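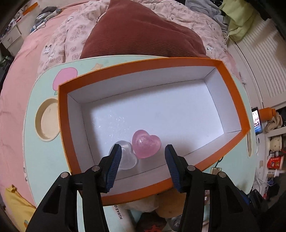

Filed under: Home and other muddles

Sun 25 December

Ten to four and everyone is asleep or pretending. Dad's on the settee with his mouth open, the little ones are upstairs with the door shut, so I've got maybe half an hour before somebody wants a sandwich. Quick one then.

I wanted to write down how we did presents this year while I still remember it, because we changed the whole system and I know by July I'll have forgotten and we'll be back to the old way.

The old way, for anyone new: everybody buys for everybody. Fine when there were five of us. There were 12 round the table today. Do the sums, I did them last January with the bank statement open and felt a bit ill. And half of it was stuff like bath salts. Nobody in this family has a bath, we've all got showers except Auntie Zoi and hers leaks.

So. New rules, agreed in the group chat back in July after what I'll call a discussion. One name each out of the hat. Twenty quid tops. Plus one thing for each child, and the children are allowed to make things for whoever they like. That was it. My brother wanted a spreadsheet and was told no.

The hat was done by Saadet Öztürkmen from next door, who isn't in the draw so can't cheat. She did it on her kitchen table with bits of envelope and posted them through our doors. One went astray. Nevzat never got his and didn't like to say, so he spent all of October thinking he'd been left out on purpose. Poor man. Sorted now. We think it went to number 21, where they must have been very puzzled to get a bit of paper saying Inmaculada.

I got Nuwan. Hardest person alive to buy for. He wants nothing, he's got everything he wants already and it's all in the shed. I went round Trostthorpe market twice in the rain, nothing, then the charity shop by the bus station, nothing, then found a proper old brass spirit level in a box under a stall on the way back to the car. Nine pounds. He went quiet when he opened it which is as good as it gets with Nuwan. Then he checked the mantelpiece. It's not level. We've all got to live with that now.

Things that went well:

Less paper. One bag for the bin as opposed to last year's mountain.

Opening took under an hour, and people watched each other open things. We've not had that since I was about nine myself. Usually it's a scrum and then somebody asks who the slippers are from and no one knows.

Mum cried at hers (good crying). Her old recipe book, retyped and bound, with the original page opposite each one, gravy stains and all. Zoi did it. Must have taken her weeks. It cost her paper and a comb binding and I think it's the best present anybody's given in this house, ever.

Didn't go well:

Twenty quid. Somebody, not naming, thinks twenty quid means twenty quid before postage, and before a second little something to go with it. There was a hamper. You can't have a hamper under a twenty pound limit, I've seen the price of crackers in Hauksdóttir's. There were words by the sink. Only small words.

Also nobody told Grandad about any of it, or we all thought someone else had, so he'd bought for all of us as usual. Pastarard toffees, one tin each. So we all sat there with a tin and nothing to give him back except the one thing from his name in the hat. He didn't mind a bit. I minded for him. Next year someone RINGS him, and that someone is me, I've put it in the calendar.

The children making things was a mixed bag I'll be fair. I've got a bracelet I can't get over my hand. Nevzat got a drawing of himself with 200 teeth. He's having it framed, says it's a good likness.

Food, briefly, since people always ask. Turkey fine. Sprouts done the Inmaculada Pastor way, shredded, hot pan, lemon at the end, two minutes, don't walk off. I walked off. Potatoes were the best I've done, semolina, hot fat, left alone. The pudding was a bought one from Pilludetti and I'm not ashamed, it was lovley and it took the microwave four minutes. Ran out of cream. Went and knocked at Saadet's and she had two pots and came back with me for a slice, stayed two hours.

Would I do it again, the hat? Yes. Told them all so before anyone had even got their coats off. Changes I want though. Draw it in September, not July, too long to keep a secret and I'm fairly sure my sister in law cracked by August. Write the limit down with the word postage in it. Grandad. And a reserve list for people who honestly can't think of anything, just three things each, socks allowed.

If you do one of these in your family tell me how you handle couples. Do you stop them drawing each other? We didn't and two of them did, and they'd have bought for each other anyway so it felt like a wasted go. Comments are open, I'll look tomorrow.

Someone's on the stairs. Kettle. Still haven't found the lid for the big pan, if you were here today and took it home with your leftovers can you let me know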